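Unit 4 notes: Automation in hotel housekeeping
Revised January 11, 2021

Read these before the Kenel case. Bring the two-page worksheet.

**Where the work is**

A room attendant's shift is mostly beds. At the Bevimton property, the laundry and linen side was automated first: sorting, folding flat sheets, counting stock. Bed making stayed manual. Sheets and blankets are soft, they never lie the same way twice, and a person finds a corner by feel.

Current research on this task often uses two arms on a bench and small-scale bedding. One arm holds or presses the mattress, the other takes the cover. Pulling a blanket flat with one hand only drags it, as anyone who has tried it knows.

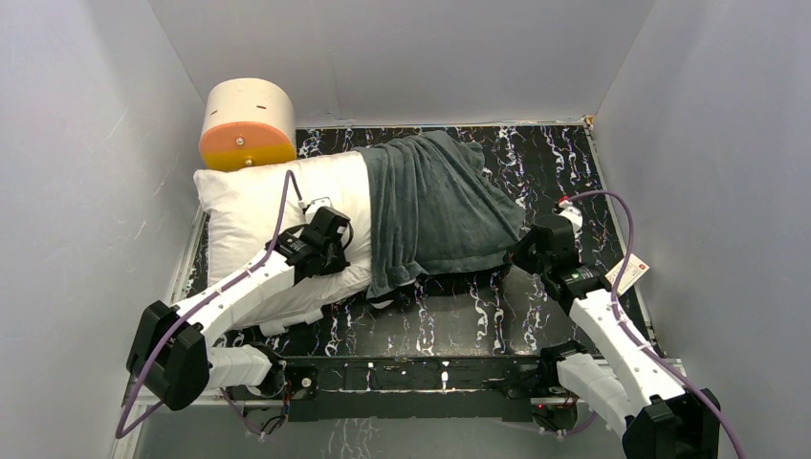
Handling cloth is also slow work for a machine compared with handling boxes. For planning purposes, treat full bed making as a job that stays with people for now, and look at the tasks next to it.

**What changed at Bevimton**

- Linen handled per week: 3,193 pieces before, 3,272 after
- Laundry positions: 11 before, 11 after, but four were rewritten
- The rewritten jobs cover loading, clearing jams and checking folds

Head count did not move. The work did. Attendants reported fewer trips to the linen room and less say over the order of their rooms, which the new system now sets. Two senior folders took the machine jobs at the same pay grade. Both asked for a higher one in April, and the request was still open when the case was written.

**Terms**

*Task*: one piece of work, such as folding a towel.
*Job*: the bundle of tasks a person is paid for.
*Residual task*: what is left for people after a machine takes the rest.

**For discussion**

Who should decide room order? Should clearing jams count as skilled work? Compare with Tamley, where staff were trained before the equipment arrived.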